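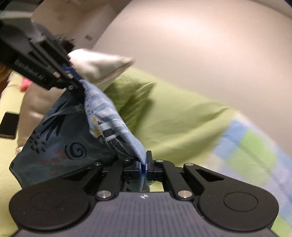 Notes to go with week four: the demonstration afternoon

These are my notes from the Tusevau visit, tidied up a bit for those of you who couldn't come and for those of you who came but stood at the back. They go with the lecture on grasping soft things, so have that to hand. I've kept them in the order I scribbled them, which means the important stuff is scattered about. Sorry, but read the lot.

Why cloth, again

You'll remember I moaned at length in February about rigid objects. Give a robot a box and it knows where all of the box is as soon as it knows where one corner is. Pick up a bit of fabric and the rest of it does what it likes! It sags, it twists, it folds over itself and hides the very edge you wanted next. There's no single number or handful of numbers that tells you the state of a crumpled pillowcase, and that's the whole difficulty in one go.

So the Tusevau people do bedding and clothes, mostly, and they do it with hand-held grippers. A person holds one in each hand and does the job with those in place of fingers, and the camera on the gripper records it. That was the bit I most wanted you to see, because on my slides it looks like a toy and when you've got a pair in your hands it really doesn't.

What a hand-held gripper does to you

Two fingers, flat, opening and closing in a straight line. No thumb, no wrist tricks, no feeling for whether you've got one layer or three. Our host for the afternoon, Ghislain Campbell, let everyone have a go, and I'd say the first minute was humbling for all of us (me very much included). You go to pinch the edge of a sheet and come up with a great wodge from the middle.

Things I noticed when it was my turn:

You press down too hard. The fingers hit the mattress and skid. Come in at a slant and let the pads slide under a wrinkle.

You forget the other hand. When both grippers have hold of the same bit of cloth you can steer it, and when only one has it you're just carrying it. Look at where the second gripper takes hold, compared with the first, and how twisted the stretch of cloth between them gets. If it's twisted, somebody has to let go before you can spread it flat, and deciding which one is a nice little planning problem.

You look at the wrong thing. I kept watching my own fingertips. Ghislain watches the loose end.

The pads

Somebody asked about finger pads and we got a good ten minutes out of it. Thin soft pads give you friction without much squeeze. Thick ones grip better but you can't get them under a fold. They had tried some from Altex and some from Bartoš and had settled on neither for everything, which I thought was a sensible answer. One set for sheets, another for towels. A towel is forgiving, by the way - all those loops give the pads something to bite on. Smooth printed cotton is much meaner.

Passing from hand to hand

This is the part that'll come up in your write-ups, so slow down here.

A handover between two grippers has a moment when both are holding on. Before that moment there's one hold, after it there's one hold, and the trouble lives in the change. If the second one closes on a fold near the first, the two are practically holding the same point and you've gained nothing. If it closes too far along, the cloth between them hangs in a loop and catches on whatever's lying about. On a real bed there is always something lying about, and Ghislain was quite firm that they don't tidy up first. He wants the muddle in the recordings. A model that has only ever seen a bare table gets a nasty shock in a bedroom.

I asked how many goes make a decent set. The one they were working from had 2843 recordings of bedding alone, and they'd happily take more. For a single new fabric they like to have 100 before they try anything, and 200 if it's heavily patterned, as the camera can take a printed line for a crease. Think about that one. A dark stripe and a dark shadow in a fold look awfully alike from close up, and the camera on a gripper is nearly always close up. Wide lenses help you see more of the bed but they bend everything near the edges, so a straight hem comes out as a curve. You need to have that sorted out before you measure anything!

The Orkar arm

After tea we went through to the other room to see the recordings being put to use on an Orkar arm. Slow, careful, a bit like watching someone fold a map in the wind. It had 13 tries at pulling a corner out from under a heap while we stood there and I'll let you hear the results from those who kept a tally, as I was too busy talking. What I did write down was how it failed when it failed. It hardly ever dropped the cloth. It took hold of too much, two layers stuck together, and then carried on cheerfully as if it had one. Same mistake as me, in other words.

Someone asked if a force sensor would fix it. Partly. Two layers of thin cotton don't feel all that different from one through a pad. Ghislain's own preference is a small rub of the fingers after closing, to see whether the layers slide over each other. We'll come back to this in the lecture on touch.

Words I used that some of you hadn't met

Parallel gripper: both fingers stay flat to each other as they close.

Linkage: the set of pinned arms that turns a squeeze or a motor's turn into that straight closing movement. Sketch one with all its pivots and work out how the tips travel.

Regrasp: letting go and taking hold again somewhere better.

Occlusion: one thing hiding another. With cloth, usually the cloth hiding itself.

For your write-up

Two sides, no more, handed in by May 3, 2021. Pick one moment where a piece of cloth is held in two places. Say what each hold is for, which one you'd release first and what you'd expect the loose part to do. A rough drawing is fine and I'd much rather have a rough drawing than a page of algebra. If you want to try it at home, two pairs of kitchen tongs and a pillowcase will do nicely (tape a bit of rubber glove on the tips). Put down what went wrong as well - I enjoy those bits most.

Reading is the same as on the week four sheet, and you can skip the second half of the chapter on suction cups.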